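Chapter 4
Saving a Little at a Time

Vasanthi Uddin kept a bank on her dresser in Drisley and put in whatever coins she had at the end of the day. By February she had $136. She spent $52 on a winter coat and left the rest alone.

Saving means setting money aside now to use later. This chapter covers short-term goals, simple budgets, and the point at which coins at home should move to a savings account. You will need the record sheet from Chapter 3.

Key terms: deposit, goal, interest, balance

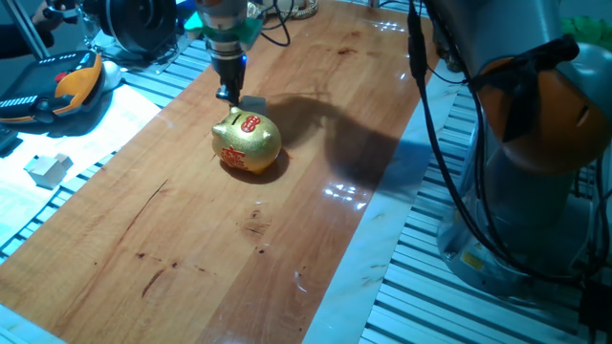 How much money should be kept in a piggy bank before it goes to a savings account?

Many families pick a set amount, such as $100, and deposit the money once they reach it. Money in a savings account can earn interest.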